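Running a Village Event, Session 4: Competitions, Stalls and Judging

Tutor: Marwa Helmy

Read before class: the Grommont winter fair program (handed out in December) and chapter 3 of the course pack.

1. Entries
Set a closing time and print it on the form. Grommont used noon. Late entries went on display but were not judged. Number each entry when it is handed in, and keep names off the tables until judging is over.

2. Classes
Grommont had 12 classes and 80 entries. Two classes drew only one entry each and were merged. Decide before the form goes out how small a class can be.

3. Judging
Use judges from outside the village. Ismail Metwally's score sheet gives 50 points per entry and leaves a line for comments. Ties go to a second judge, not to a vote.

4. Stalls
Stallholders need a plan showing their pitch, the unloading door and the time they must be clear. Skernow charged by the table and took more than 290 in fees, which paid for the hall.

5. Textile and craft classes
State whether kits, printed fabric and group work are allowed. Most complaints at Skernow came from this section.
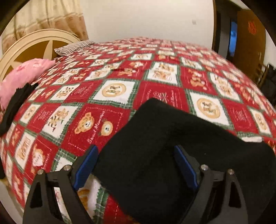

Patchwork quilt with teddy bear squares in red and white.

6. Results
Post them in one place, at the time you advertised. Hicham Filali will bring the Skernow results board to session 5.

For next time: draft a one-page entry form for three classes of your choice. Bring two copies.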